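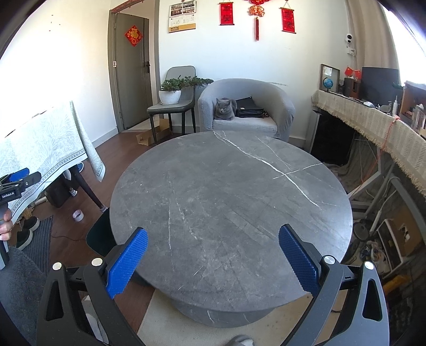
A round dark table with white veining, on a matching pedestal base.

How to look after a marble or marble-effect table

Find out what you have before you put anything on it. Real marble, sintered stone, printed glass and laminate can look much the same from across a room, and they don't want the same treatment. Look at the underside of the rim with a torch. Natural stone usually has a dull, sawn face there, and the veins carry on through the edge. A printed top often stops at the edge or shows a different colour beneath.

If you still can't tell, put one drop of water on a spot near the rim and leave it for 15 minutes. Unsealed stone will darken where the drop sat and then dry out. Printed and sintered tops won't change.

What you need

Two soft cloths, one for washing and one for drying
A bowl of warm water
pH-neutral washing-up liquid or stone soap (I use Lavex)
Bicarbonate of soda, for stains on real stone only
Stone sealer, if the water drop left a mark

Everyday cleaning

1. Brush off crumbs and grit with a dry cloth. Grit is what scratches the polish on dark tops.
2. Add a small squirt of soap to the water. Too much leaves a grey film that shows badly on a dark surface.
3. Wring the cloth out well and wipe from the middle towards the rim.
4. Wipe again with clean water.
5. Dry straight away. Finish with long strokes in one direction.

Don't use vinegar, lemon, limescale remover or bathroom spray on real marble. They eat into the polish and leave pale rings, and no amount of wiping will bring the shine back.

Oil and coffee stains on stone

Mix bicarbonate of soda with water until it is as thick as yoghurt. Spread it over the stain, going a little past the edges. Cover with cling film, tape it down and leave it overnight. Lift it off in the morning with a plastic scraper, then rinse and dry. Old oil marks may need a second go.

Light scratches and rings

On real marble, a dull ring from a glass can be rubbed out with marble polishing powder and a damp felt pad. Work on a patch no bigger than your hand. For anything you can feel with a fingernail, call a stone restorer. On laminate or glass, leave scratches alone. Wet-and-dry paper, even a fine 400 grit, will take the printed pattern off.

Sealing

Wash the top and let it dry for a full day. Wipe the sealer on thinly, wait about 9 minutes or as long as the bottle says, then buff off everything left on the surface. Do the rim as well. Keep cups off it until the next day.

The base

Pedestal bases collect dust low down, where the vacuum cleaner knocks against them. Wipe with the same damp cloth. If the table stands on a rug, tuck an old towel round the foot first so the drips don't reach the pile.

Comments

Steinar Lund: Does the overnight paste work on red wine?

Randa Srour: It does sometimes, if the stain is fresh. On a pale stone I'd try it on the underside first.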